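체크무늬 식탁보 한 달 사용 후기 (자주색/흰색, 4인용)

2021년 3월 12일

식탁보 후기를 이렇게 길게 쓰게 될 줄은 몰랐어요. 원래는 별점 네 개 누르고 끝내려고 했는데, 쓰다 보니 할 말이 자꾸 생겨서 그냥 블로그에 옮깁니다. 지난 2월에 주문했고, 제품은 던덤(Dundum)에서 나온 체크 식탁보예요. 색은 자주색이랑 흰색. 같은 무늬로 남색도 있고 겨자색도 있는데 저는 고민도 안 하고 자주색으로 갔어요. 겨자색은 예전에 커튼으로 한번 데인 적이 있어서요.

우선 왜 샀냐면요, 제가 쓰는 테이블이 좀 낡았어요. 라그만(Lagman)에서 산 접이식인데 상판에 컵 자국이 두 개 있고, 하나는 정말 선명해요. 사포질도 해보고 마요네즈도 발라봤는데(인터넷에서 된다고 했어요! 안 됐어요!) 결국 포기하고 덮어버리기로 했습니다. 처음에는 투명 매트를 깔았거든요. 그런데 투명 매트는 컵 자국을 너무 잘 보여주더라고요. 당연한 얘기인데 사고 나서 알았어요.

배송은 이틀 걸렸고요, 비닐봉지에 납작하게 접혀서 왔어요. 상자에 안 넣어준 건 조금 아쉬웠는데 가격 생각하면 뭐. 꺼내자마자 든 생각은 '접힌 자국이 너무 심한데?' 였어요. 가로세로로 금이 쫙쫙 가 있어서 무슨 지도 펼친 줄 알았네요. 설명서에는 중간 온도로 다리라고 되어 있는데, 한 번 다려서는 안 없어지고 분무기로 물을 듬뿍 뿌린 다음에 뒷면부터 다려야 펴져요. 저는 앞면부터 다렸다가 두 번 일했어요. 혹시 사실 분은 그냥 세탁부터 하고 살짝 덜 말랐을 때 다리세요. 그게 제일 빨라요.

냄새는 거의 없었어요. 첫 세탁 때 물 빠짐이 걱정돼서 찬물에 단독으로 돌렸는데, 헹굼물이 아주 연한 분홍색으로 나오긴 했습니다. 흰 칸이 물들까 봐 세탁기 앞에서 조마조마했는데 다행히 멀쩡했어요. 두 번째부터는 물도 맑았고요. 그래도 흰 수건이랑 같이 돌리는 건 아직 용기가 안 나요. 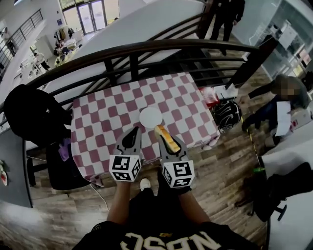
무늬 얘기를 해볼게요, 사실 이 식탁보는 무늬 보고 산 거니까요. 판매 페이지 사진에서는 체크가 좀 쨍한 빨강으로 나와 있어서 피크닉 느낌이 너무 나면 어쩌나 했는데, 실물은 자주색에 가까운 적갈색이에요. 훨씬 차분해요. 저는 밝은 빨강이 왔으면 반품했을 것 같아요. 그리고 그릇이 예뻐 보여요! 둥근 흰 접시 하나만 가운데 놓아도 벌써 밥상 차린 것 같고, 거기에 토스트 한 장, 테두리가 주황빛 도는 갈색으로 구워진 식빵이면 색이 딱 맞아요. 집에 있던 제일 평범한 접시인데 이렇게 신경 쓴 것처럼 보일 일인가 싶더라고요. 반대로 꽃무늬 그릇은 영 아니었어요. 엄마가 주신 장미 찻잔을 올려봤다가 눈이 어지러워서 바로 치웠습니다. 무늬 있는 그릇이 많은 집이면 차라리 무지로 가세요.

빵 부스러기는 장단점이 있어요. 자주색 칸에 떨어진 건 잘 보이고 흰 칸에 떨어진 건 잘 안 보여요. 그래서 다 치웠다고 생각하고 손으로 쓸어보면 꼭 남아 있어요. 저는 아침을 거의 빵으로 때우는 사람이라 이게 은근히 중요합니다. 요즘은 그냥 네 귀퉁이를 모아서 들고 나가 베란다에서 텁니다. 아랫집에 미안하니까 화분 위에서 살살요. 물티슈로 닦으면 부스러기가 천에 더 들러붙으니까 마른 채로 터는 게 나아요.

그다음은 얼룩. 방수 제품이 아니에요! 이거 꼭 적어두고 싶었어요. 상품명에 '생활'이라는 말이 들어가 있어서 저는 막연히 생활방수인 줄 알았는데, 다시 읽어보니 '생활 식탁보'더라고요. 생활 식탁보가 대체 뭐죠. 아무튼 물을 쏟으면 그대로 스며들고 밑에 있는 상판까지 젖어요. 제가 지금까지 쏟은 건 커피, 딸기잼, 그리고 간장인데요. 커피는 바로 주방세제 묻혀서 빨았더니 깨끗이 빠졌고, 딸기잼은 자주색 칸에 떨어져서 솔직히 어디인지도 모르겠어요. 간장은 흰 칸에 떨어졌고 하루 지나서 발견했는데 아직 희미하게 있어요. 과탄산소다를 쓰면 빠질 것 같긴 한데 색깔 칸까지 빠질까 봐 못 하고 있습니다. 해보신 분 계시면 댓글로 알려주세요, 진심으로요.

미끄러짐은 생각보다 괜찮았어요. 천이 얇은 편은 아니라서 자기 무게로 어느 정도 붙어 있어요. 다만 제 테이블이 상판이 매끈해서 팔꿈치를 올리고 오래 앉아 있으면 조금씩 제 쪽으로 끌려옵니다. 그러다 보면 어느새 체크 줄이 비스듬해져 있는데, 무지였으면 몰랐을 걸 체크라서 너무 잘 보여요. 성격 급한 분은 스트레스받을 수도 있어요. 저는 오르켈(Orkell)에서 파는 식탁보 집게를 같이 사서 썼는데, 집게가 튼튼하긴 한데 은색이라 좀 병원 느낌이 나요. 지금은 빼고 그냥 밑에 미끄럼 방지 매트를 한 장 깔아놨어요. 이게 훨씬 나아요. 진작 이렇게 할걸.

마감은 흠, 7점 정도? 10점 만점에요. 테두리 박음질이 세 면은 반듯한데 한 면이 살짝 울어요. 그리고 한쪽 귀퉁이에 실밥이 길게 나와 있어서 가위로 잘랐어요. 잘라도 풀리지는 않았고요. 체크무늬가 테두리에서 딱 떨어지지 않고 칸 중간에서 끝나는 쪽이 있는데, 이런 거 신경 쓰이는 분들은 그쪽을 벽으로 보내면 돼요. 저는 처음 며칠만 거슬리고 이제는 어느 쪽인지도 까먹었어요.

사이즈 고르실 때 조심하세요. 저는 상판 크기만 재고 주문했다가 늘어지는 길이가 생각보다 짧아서 조금 당황했거든요. 양옆으로 손 한 뼘 정도는 내려와야 예쁜데 제 건 그거보다 모자라요. 대신 앉을 때 무릎에 안 걸리니까 매일 쓰기에는 편해요. 길게 늘어뜨리는 걸 좋아하시면 한 치수 크게 가시고, 의자 넣었다 뺐다 자주 하시는 분은 정사이즈가 나을 거예요. 예전에 볼트니스(Boltness)에서 산 린넨 식탁보는 바닥 가까이까지 내려왔는데, 예쁘긴 예뻤지만 일어날 때마다 옷이랑 같이 딸려 와서 컵을 두 번 엎었어요.

그 린넨이랑 비교를 좀 하자면, 촉감은 린넨이 이겨요. 이건 그냥 면 섞인 평범한 천 느낌이고 고급스럽다고는 못 하겠어요. 그런데 린넨은 빨 때마다 구겨져서 다림질이 너무 괴로웠고, 이건 한 번 길이 드니까 탁탁 털어서 널기만 해도 그럭저럭 봐줄 만해요. 게으른 사람한테는 이게 맞아요. 세탁은 지금까지 8번 했는데 색 바랜 건 못 느꼈고, 크기도 줄지 않았어요. 보풀은 제가 늘 앉는 자리 앞에만 조금 올라왔고요.

친구 마릴루한테 보여줬더니 어디 분식집 같다고 하길래 잠깐 삐쳤는데, 다음 날 링크 보내달라고 연락이 왔어요. 보내줬더니 자기는 남색으로 샀대요. 실물을 봤는데 남색도 나쁘지 않아요. 흰 접시랑은 남색이 더 시원해 보이고, 빵이나 과자처럼 갈색 음식은 자주색 쪽이 더 맛있어 보여요. 이건 완전히 제 취향이지만요.

재구매 의사는 있어요. 다음에는 한 치수 큰 걸로 사서 번갈아 쓸 생각이고, 판매자분이 혹시 보신다면 방수 버전도 좀 만들어주세요. 같은 색으로요! 간장 얼룩은 지워지면 글 밑에 추가해둘게요.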